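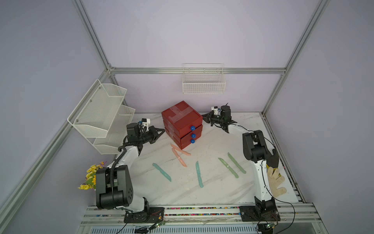
Figure 6. The three-drawer unit and six of the toy knives on the marble-patterned tabletop, drawers apparently closed.

4.2 Small drawers and what people put in them

Of all the storage pieces in our study, the little red three-drawer unit gave us the most to think about, and we admit it became a favorite. It is a cube-like wooden box with one round blue knob per drawer, stacked top, middle and bottom (Figure 6). There are no labels and no dividers. A person meeting it for the first time has to decide what each drawer is for, and that decision was exactly what we wanted to study.

The sorting sessions ran through October at the Cendorlow site. We invited 106 households, each taking part as a group, and asked them to put away a mixed set of play kitchen items using whatever storage they were given. The full item list is in the appendix. Plastic toy knives were chosen as the main test item after a pilot by Uzma Butt, who found that they split families more than any other piece in the set. Cups went with cups almost without discussion. Knives started arguments, and very good ones! Some parents wanted them at the top, out of reach, even though they were toys. Some children wanted them at the bottom, where they could get at them.

We coded every placement by drawer and by the reason given, if one was given. Two coders (Keskin and Çınar) worked separately and then met to settle differences. Most differences were about talk, such as whether "up there with the good stuff" should be read as a safety reason or a value reason. We ended up keeping both codes and allowing a placement to carry more than one. This makes the totals in the appendix larger than the number of placements, and readers should keep that in mind when comparing them with our earlier work on open shelves.

The middle drawer deserves its own paragraph. In the open-shelf study the middle level was the most popular place for nearly everything, and we expected the same with drawers. Instead it often became the place for leftovers: the item with no partner, the thing picked up last. Several groups named it out loud, and "the junk one" was common enough that we adopted it as a code. One eight-year-old called it "the maybe drawer," a term that has now taken over our lab meetings. We find this delightful and also quite useful, as it suggests that people keep a spare category open even when there are only three places to choose from.

Closing a drawer also changed how people talked. On open shelves, groups kept revising to the end of the session, moving one thing and then another as they looked over the whole arrangement. With drawers, a closed front seemed to settle the matter for many of them. They went back into a drawer mainly when a new item turned up that belonged with something already inside, and then there was a short memory game over which knob to pull. We wrote down 300 of these wrong pulls across the sessions. Pfeiffer points out that identical knobs may have made them more likely, and we agree. A follow-up with knobs of different colors is the obvious next step, and Mikkel Egilsson has already started on the design.

One limit should be stated plainly. Three drawers is a small number, and a knife is only one kind of object. Nothing in this section tells us how people handle a real kitchen, with its deep drawers, inherited trays and years of habit. Section 4.3 takes up the larger units, beginning with the Alitz cabinet, where the same families had far more room to disagree.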